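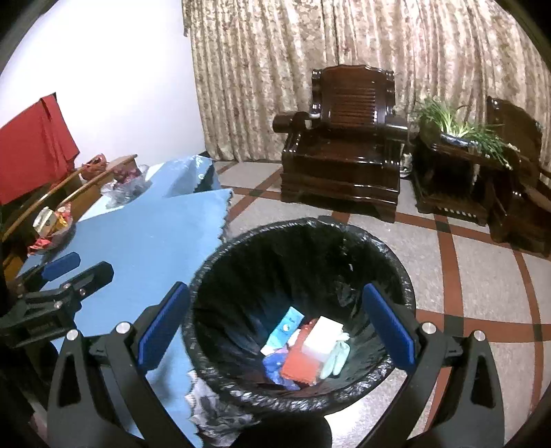
Re: Does wrist-only video hold up for table clearing?

bdudek
Reading the Rocha writeup from October. They trained on hand-held gripper demos from 13 homes, wrist views only, and the policy put trash in the can in a home it had never seen on 8 tries out of 13. I kinda love it! We get 4 on a good day (same number of tries, our own lab kitchen, embarrassing).

cemberg_w
Eight of 13 in one new house isn't much of a result, sorry. Show me seven houses and then I'll get excited.

Odair R.
I'd go easier on them. A black liner is rough on a fisheye, it's all shine and folds, and the rim takes up a huge chunk of the view right when you need to let go. My own runs mostly die there, the gripper opens too early and the wrapper lands on the floor.

cemberg_w
So that's a release problem. More homes won't fix it.

bdudek
Maybe? When we added homes our early drops went down by almost half, and we didn't touch anything else. Could be luck with so few tries.

Odair R.
Did you vary the can height? Ours never moved, and I've been blaming the liner this whole time...

bdudek
Nope, same can. I'll put it on a box tomorrow and post the numbers.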